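I've been putting off the kitchen shelves since we moved to Gistholm, and last September I finally gave in. The plan was to get everything down, keep what we use and pass on the rest before lunch. I was still at it when it got dark, ha!

The trouble is that I love plates. My friend Nighat Siddiqui says I buy them the way other people buy socks, and she's not wrong (she has also talked me into a few of them, so she can hush). We don't own 2 matching dinner sets. We don't even own one! What we have is a big happy jumble of whatever caught my eye, and I kept finding things I'd forgotten about behind the mixing bowls.

So everything went on the table and I started making decisions. Chipped ones out, boring white ones to my cousin, and the serious painted ones staying put. The big flower plate with the orange-brown rim was never in danger. I want it out where I can see it all winter.
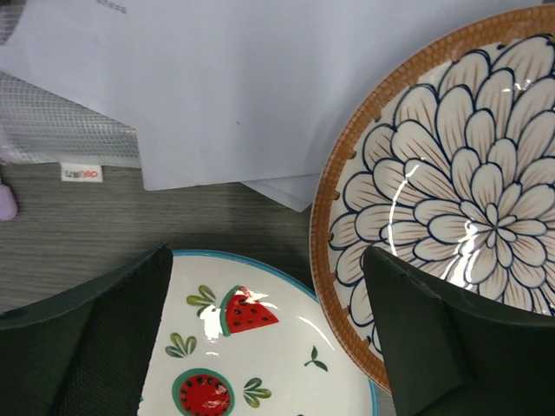 The watermelon one I went back and forth on for ages. It's a summer plate, plain and simple, and it looks a little silly next to a bowl of stew. But I put toast on it one gray morning and it cheered me right up, so it stays too, on the lower shelf where I can grab it half asleep.

Next up is the drawer with all the lids. I've got a cardboard box ready and a full pot of coffee, and Nighat has promised to come over and be ruthless. We'll see how long that lasts once she spots the old cake tins!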